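Adley recipe cards, cleaned up

My gran's handwritten recipe cards, typed out and made into something you can search

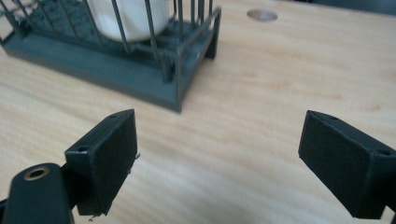 I started on this in March, thinking it would take a couple of weekends. Ha! There are 1000 cards in the set now, most of them from the Adley side of the family, plus a shoebox that came from the Ó Conaill cousins after word got round. I've typed every one of them in by hand, spelling mistakes and all, and then made a second copy with the spelling put right. You get both.

What you'll find in here

cards.csv - one row per card, with the title, the ingredients, the method and whatever was scribbled in the margin
lines.csv - the ingredients split out, one per row, 4000 rows in all
units.txt - my guesses at what a "teacup" and a "good knob" come to in grams
notes/ - longer bits about cards that gave me trouble

The columns are mostly plain enough. "hand" is whose writing I think it is (gran, her sister, or unknown). "heat" is copied as written, so you'll see gas marks, Fahrenheit and the odd "hot as it goes". I haven't turned these into Celsius and I don't plan to, but please do if you fancy it.

Things to watch out for

A blank cell means the card said nothing. A question mark means it said something and I couldn't read it, and 70 of the cards have at least one of those. Gravy is often to blame.

Lots of recipes turn up twice with small changes. I kept them all! The two Sistbridge parkins look the same until you get to the treacle, and there was very nearly a row about it at Christmas, so leave them be.

Please don't trust the jam timings. Gran wrote them for her own pan on her own stove, and the bottling cards leave out steps that you'd want for safety these days. Look up a modern method before you store anything.

Using it

Do what you like with it, cook from it, count the sultanas, print it for your mum. If you share it on, a mention would be lovely. Fiifi Kyei wrote the little script that splits the ingredient lines and called it Gistolis, for reasons I've never got out of him - it's in the tools folder and it runs on plain Python.

If you spot a mistake, open an issue and give me the card number, or I'll never find it.

Version 2, 11/25/21. Added the shoebox, fixed the fractions in the scones.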